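4.3 Calibração do detector de pontos de preensão (módulo Hustberg)

O detector Hustberg recebe a imagem da câmera da garra e devolve pares de pontos candidatos sobre a peça de roupa. A calibração deve ser refeita sempre que a câmera for desmontada, quando as placas dos dedos forem trocadas ou depois de uma atualização do Biston que altere o modelo de segmentação. Quem já tem um perfil válido para a mesma garra pode passar direto à seção 4.4.

Antes de começar

Conclua a calibração intrínseca da câmera (seção 4.1) e feche qualquer outra sessão do Biston aberta na mesma estação. Duas sessões disputando o mesmo fluxo de vídeo produzem quadros repetidos, e o erro só aparece no relatório final.

ATENÇÃO: mantenha as mãos fora do alcance dos dedos enquanto o indicador "Acionamento" estiver ligado na barra de estado.

Procedimento

1. Abra o Biston e selecione Percepção > Hustberg > Novo perfil.

2. Dê um nome ao perfil. Não use espaços nem acentos; o exportador Carré os remove sem avisar e o arquivo deixa de ser encontrado na próxima carga.

3. Em Máscara da garra, clique em Capturar com os dedos totalmente abertos. Repita com os dedos fechados. O programa interpola as posições intermediárias.

4. Confira a máscara sobreposta. Ela deve cobrir os dedos, as hastes e as articulações. Se algum trecho metálico ficar de fora, aumente Tolerância de brilho em passos de 2 até que ele seja incluído.

5. Estenda uma camiseta de cor lisa sobre a mesa branca. Algumas rugas são aceitáveis e até úteis nesta etapa.

6. Posicione a garra aberta sobre a frente da peça, a pouca distância do tecido, e clique em Iniciar coleta.

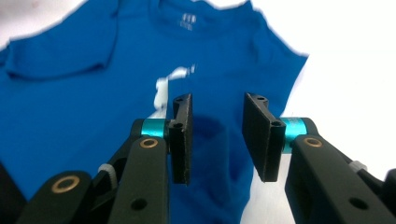

A segmentação separa primeiro o tecido do fundo e só depois procura gola, mangas e barra. Estampas no peito costumam gerar contornos falsos, sobretudo as brancas, que o programa pode confundir com a mesa. Para evitar isso, ative Preencher regiões internas antes de avançar.

A sombra da própria garra também entra no cálculo. Em tecidos de cor saturada ela pode ser lida como dobra. O filtro Sombra projetada vem ligado de fábrica com limiar 36; reduza o valor se aparecerem dobras inexistentes debaixo dos dedos.

7. Desloque a garra devagar sobre toda a peça. A coleta para sozinha ao atingir 169 quadros aceitos. Quadros com desfoque de movimento acima do limite são descartados e não entram na contagem.

8. Clique em Ajustar. Durante o ajuste a pré-visualização fica congelada, o que é normal.

9. Examine o campo Confiança da gola. Se estiver em vermelho, volte ao passo 6 e passe mais lentamente pela região do decote.

10. Salve o perfil e exporte com Carré > Exportar para o planejador.

NOTA: o planejador Dornonia lê o perfil apenas na inicialização. Reinicie o serviço depois de exportar.

Mensagens frequentes

H-105: fundo saturado. A mesa está clara demais em parte da imagem. Diminua a exposição manual da câmera e repita a coleta. Não use exposição automática, pois ela varia conforme a quantidade de tecido visível.

Máscara incompleta: as capturas do passo 3 não coincidem. Verifique se a câmera está firme no suporte.

Perfil não encontrado: reveja o nome dado no passo 2.

Revisão técnica desta seção: Marloes Michiels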